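Up before six because the build machine had mailed me at four to say the overnight test failed. Same place as last time, the ferry crossing in Urorden, where the save file comes back with the player standing in the river. I made coffee and read the log at the kitchen table and could not find it, so I went back to bed for an hour and lay there thinking about it.

Lemlem called at nine. She has finished the third pass on the dialogue for the harbor district and it is down to 328 lines from I don't want to know what. She cut the customs officer's whole speech about his brother. I liked that speech. I said so, and she said the play-testers skip it, every one, and she is right, I have watched them do it with a thumb on the button. She will leave one line of it in, the one about the coat.

We then talked for a long time about whether the player should be able to lie to the customs officer. At present you can pay him, wait for the shift change, or go under the pier. Lying means he has to remember the lie, and so does anyone he talks to, and the memory system was only ever meant for debts. Baltasar wrote that system and he is on the Hayashi contract until the end of September. I don't want to touch it without him. I told her I'd think about a cheap version, a flag on the officer and nobody else, and she said a cheap version would feel cheap. We left it there.

Found the ferry bug just before lunch. The crossing moves the player in two steps, and if the autosave lands between the steps it writes the second position with the first map. It has been doing that since spring. The fix was four lines and I spent longer writing the note to go with it. I ran it 200 times on the loop and it held, and then I ran it again with the slow disk setting and it held there too. Pushed it at one.

Lunch was the rest of the rice.

The afternoon went on the demo. Fidel wants it cut to the harbor only, starting with the player already off the boat. He says people at a show will give you a few minutes and we are spending most of that on a man rowing. I have argued against this for weeks and today I timed myself playing the opening, which I should have done before, and it took 295 seconds before I was allowed to make a choice about anything. So the boat goes, at least for the demo. I built a version with the start moved to the steps by the fish market and it plays better. The music comes in wrong now, halfway through the phrase, and I'll have to ask Neusa if she can give us a short intro that works from a standing start. She sent a new night theme on Saturday and I still haven't put it in.

Fidel also brought up the map again. He would like the guard routes drawn on it from the beginning. I want them to appear only after you have seen the guard walk them. We each said what we said last time. I have agreed to try his way for one build, with the lines faint, and see what the testers do. If they stop looking at the street and only look at the map, I'll take it out.

Looked at the store page for Iduditz in the evening, which came out this week and has the same top-down streets as ours and a very similar way of marking who can see you. I played the first part of it. The hiding is good, better than ours, mainly because the guards turn their heads before they turn around. Ours just turn. I wrote that down for Baltasar. The talking is thin, and you can't fail a conversation, so I felt a bit better after that and then a bit mean for feeling it.

Still to do before the next build goes to Orau for testing: the key rebinding screen, which forgets the left stick, the subtitles running off the side in the large text size, and the end card with the right names on it. I have spelled Baltasar's surname without the accent on every card so far.

Sent the demo out at ten and went to wash up. Catherine's answer was there when I got back.

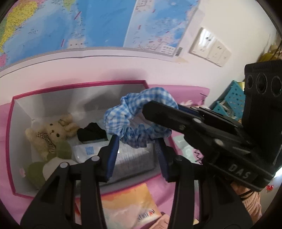
Catherine Tennant: Played it through twice. Starting on the steps is much better and I didn't miss the boat at all, sorry. I got stuck behind the fish market the second time, between the wall and the cart, and had to reload. Could the shift change be a bit more obvious? I waited for it and then wasn't sure it had happened. Please keep the line about the coat.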